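Council's new key system leaves hall users asking what has changed

Urndale's community hall groups have been told their days of hunting for the right key are over. From March, every door, cupboard and meter box in the town's shared buildings is meant to be covered by a colour-coded tag, with spare sets held at the Rainer Street office.

The council says the change will end a long run of lockouts. Hall users spoken to this week were less sure.

"We had a colour system before, it was called nail polish," said Precious Lekota, who runs the evening sewing group. "What I want to know is whether the key opens the kitchen. The last one I signed for opened a shed."

The work was done by Bandix, a local locksmithing and property services firm, at a cost of $2,000. That paid for sorting, labelling and a paper register. It did not pay for new locks, and it did not cut the number of keys. The register runs to 527 entries, and the council confirmed that an unspecified share of those are for locks it has yet to match to a door.

Asked why unmatched keys were tagged at all, property coordinator Urs Frei said it was safer to keep them until a full check could be done. He did not give a date for the check.

Under the new rules, a group that loses a tagged key will be charged $100. The old fee was whatever it cost to cut another one, usually well under that. Borrowers must also return keys by 5 pm on the next working day, a deadline that several evening groups say they can't meet because their organisers are at work.

Frei said the fee was "a prompt to take care" and that he did not expect to charge it often. The council did not answer a question about how the figure was reached.

Elfriede Hauser, who has booked the Burnance Room for her choir for years, said she had no quarrel with labels. Her complaint is the size of the sets. Groups that use more than one room are being handed keys on linked split rings, and she would like hers broken up.

"I need a front door and a piano cupboard," she said. "Give me those and keep the rest."

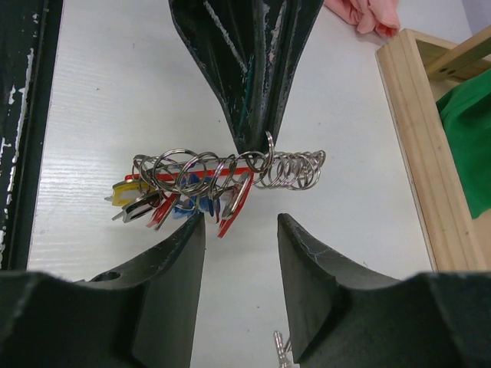
Tagged keys gathered on a bundle of silver split rings, with yellow and red plastic tags among them.

Bandix's Radek Procházka defended the rings, saying loose keys were how the town got into trouble in the first place. He said tag colours would follow a chart to be posted inside each building — which will be of limited help to anyone still standing outside it.

The chart had not gone up at the hall when this item was written. Frei said it was with the printer.

Groups wanting to swap or split a set can ask at the Rainer Street counter. A form is required, and the old keys have to be handed in first.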